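Visit report: the open day at the Pamusby building

January 2023

The Pamusby building went up in 1928 as a cannery office and has been shared workspace for the last few years. Twice a year the tenants open their doors to the neighborhood. I went with Napaporn Luangrath, who is looking for a small unit with kitchen access for her baking, so we spent more time on the kitchens than on the offices.

Getting in

The entrance is on the side street, past the loading bay. There is a sign-in sheet and a floor plan you can take with you. Parking is limited to 6 spaces, all full when we got there, so we left the car by the hardware store and walked. The elevator is slow and stops at every floor. The stairs are wide and have a good handrail.

Second floor: Chidiac and the bindery

Chidiac repairs lamps and small appliances. They had a bench set up where visitors could rewire a plug under supervision, and there was a line for it most of the afternoon. Next door is a bindery with one large press and a guillotine. Adelmo Costa showed us how a book block is rounded before the cover goes on. He sells blank notebooks from a shelf by the door, and I bought one with a gray cloth spine.

Third floor: the shared kitchen

Kanyarat Jitpraphai looks after this floor and took us through the kitchen herself. It is used by all the tenants on the third floor, mostly for lunches and drinks, and it gets good light. Napaporn asked about shelving, and the answer was that small things live on the counter and anything bulky goes in the storage room across the hall. 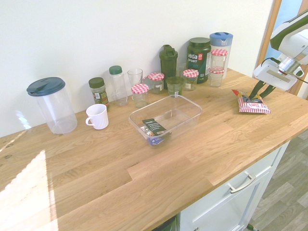 Storage was what we had come to ask about, and the back of the counter answers part of it. Everything stands in one row against the white wall. The small jars are the neatest part, several of them with red-and-white checked lids, and two are stacked to save room. Taller items such as the pitcher with the teal lid, the green shaker bottle and a tub of Vega Sport protein are mixed in along the same row. Napaporn liked the checked jars and thought they would do for jam samples. I would want the drinking glasses in a cupboard, but that is a matter of taste.

The counter itself is light oak butcher block. We asked about upkeep, and Kanyarat said it gets oiled every November, with a light sanding first if there are stains. Tenants are asked to use a board for cutting and a trivet for hot pans. There is a rota for wiping down, taped inside a cabinet door.

Napaporn's main question was whether she could bake here for sale. The answer was no. Baking for sale has to be done in the ground-floor kitchen, where hours are booked ahead and each tenant has a lockable shelf. There was one slot open, early mornings, and she took the form.

Snacks and trash

Snacks are shared on the third floor. Anyone can put something out, mainly small single bags, and whoever eats the last one is supposed to bring more. Wrappers go in the trash and glass jars are washed and kept. Qiuyue Shen, who rents a desk in unit 97, told us the wrappers are the usual complaint on this floor - chip bags most of all. 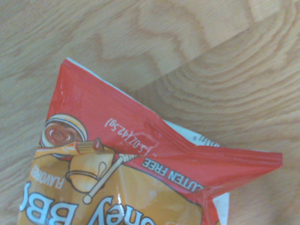 Top floor and leaving

The top floor is split between Flillo, who make felt slippers, and Gristia, a two-person map printer. Flillo had seconds for sale at half price. Gristia was printing a street map of the neighborhood and giving away the test sheets. Themis Petridis runs the press and was happy to talk about ink, though it was hard to hear him with the machine going.

Coffee was served in the lobby until closing. We stayed 2 hours and did not see the basement, which has the wood shop. Napaporn has sent in her form for the morning slot. The next open day is planned for the fall, and the sign-in sheet has a box to check if you want a reminder by mail.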